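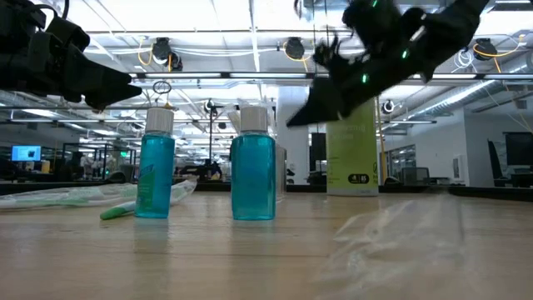
Dois frascos de líquido azul, tampas brancas, mesa de madeira clara.

Listas de desaparecidos: notas sobre a contagem de Stalora

Continuo o trabalho do mês passado sobre o ataque ao distrito de Stalora. O governo provincial divulgou em outubro uma lista consolidada com 781 registros de pessoas sem paradeiro conhecido. A imprensa repetiu o número como total de desaparecidos. Registro e pessoa são unidades diferentes, e o próprio cabeçalho do arquivo diz "registros".

Passei a lista para uma planilha e normalizei nomes, idade declarada e aldeia de origem. Depois comparei os pares com grafia próxima. O resultado foram 177 registros que repetem uma pessoa já listada. A maior parte tem explicação simples: um parente comunicou o desaparecimento no posto de Jorkorgate e outro parente fez o mesmo no abrigo de Asska, com transliterações distintas do sobrenome. O formulário de Asska não tem campo para o nome da mãe, que em Jorkorgate é obrigatório, e sem esse campo o cruzamento automático falha.

O problema inverso é menos discutido. Famílias inteiras que fugiram juntas, ou que foram levadas juntas, não têm quem preencha a ficha. Para essas pessoas a lista é cega. Subtrair as duplicatas e publicar a diferença como número corrigido seria, portanto, trocar um erro por outro. Não faço essa conta aqui.

Há ainda a questão das baixas na lista. O comunicado provincial afirmou que 100 pessoas tinham sido "localizadas" e chegado ao abrigo. O termo não é definido em nenhum documento que eu tenha lido. Pode significar presença física conferida, telefonema de um familiar ou informação de terceiros. O administrador do abrigo confirmou as entradas do dia e nenhuma delas correspondia ao anúncio. A retificação saiu às 22h, em uma nota de cinco linhas, sem lista anexa.

Para quem acompanha de fora, registro o procedimento que adotei:

Guardo cada versão do arquivo com a hora em que foi baixada. As versões anteriores são apagadas do portal.
Só marco alguém como localizado com duas fontes independentes, sendo uma delas o abrigo ou a família.
Não publico nomes de menores, nem os que já circulam em redes sociais.

O campo "última vez visto" merece um texto à parte. Em Stalora ele mistura o local do ataque com o local de residência, e os mapas que circulam herdaram essa confusão.

Mandei um rascunho destas notas para a lista de discussão Lapointe. 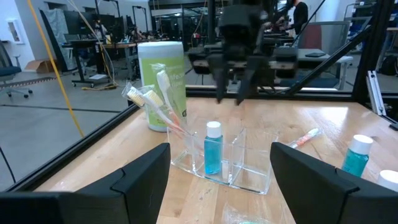

Amra Spahić respondeu que o critério das duas fontes é correto mas lento, e que a família costuma receber a confirmação muito antes de o abrigo atualizar o cadastro. Sugeriu um estado intermediário, "relatado como localizado", separado do definitivo. Observou também que transliterações divergentes podem juntar duas pessoas reais numa só, sobretudo entre primos da mesma aldeia.

Aceito os dois pontos. Vou acrescentar a coluna e rever à mão os pares com idade igual e aldeia igual antes de subir a próxima versão da planilha.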